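is to say that tidying is seldom one act. A household that says it has "put the toys away" has usually done a good many smaller things, and in the Oddale study we wanted to look at those smaller things with some patience: which toy is picked up first, how far it has to travel, and what sort of container receives it at the end.

For this we needed a plain surface on which the position of a toy could be written down quickly by anybody in the room. We tried chalk, and then string (which we do not recommend), and settled on tape laid in large squares over the table covering.

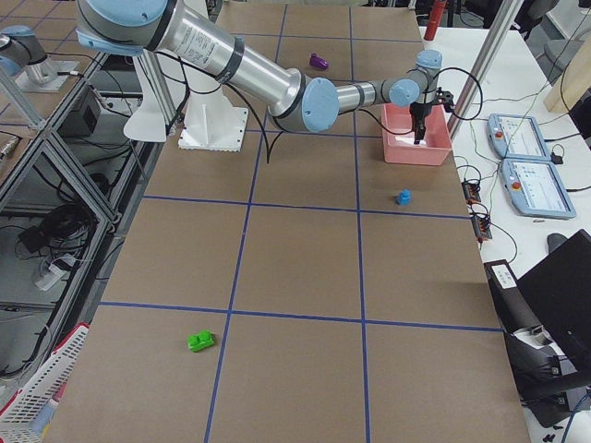 3.2 Layout and materials

The toys were ordinary ones, small and brightly coloured, of the sort that gather under a sofa. A green toy car, a little blue block and a rounded purple piece lie in Figure 2 with a good deal of table between them, and the pink bin is on the right-hand side. We call this kind of layout "scattered", to distinguish it from the "heaped" layouts of Section 3.4, where everything starts in a single square. The full set of layouts numbered 106, of which 70 were scattered. Each was drawn on squared paper beforehand and kept in what became known among us as the Staser book, after the stationer's name on the cover.

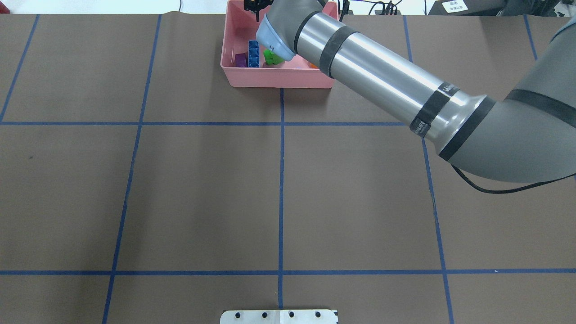 Containers deserve more attention than they have had in writing on domestic order. Tuhumury's handbook of 1917, still a delight to read, gives a whole chapter to cupboards and a single grudging line to boxes, and yet it is the open box that most families with young children live by. A shallow bin with no lid asks very little of the person tidying, and it also lets the contents be checked at a glance. In Figure 3, for instance, the blue block stands upright with the purple one just to its left and a bright green piece to the right, all near the front wall, and even the orange item further along shows a little of itself above the rim. We noted the resting place of every toy as well as its arrival, and that is how the clustering described in Section 4 first came to our notice.

The tape itself gave us more to think about than we had expected. Strips were pressed down by hand, one direction first and then the other, so that each crossing has two thicknesses. We wrote down the square in which a toy lay, and a toy resting on a strip was given to the square nearer the bin. This rule came from the Drenier pilot, where 40 layouts were recorded twice over and the two records compared, and we were glad to keep it.

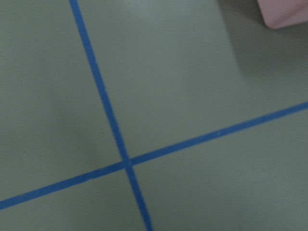

Figure 4. A crossing of two strips, seen from close above.

3.3 Recording the order of tidying

The order in which toys were put away was written on the same sheet as the layout, using a numeral beside each drawn shape. Where a toy was lifted and then set down again on the table, both squares were entered and joined by a pencil line.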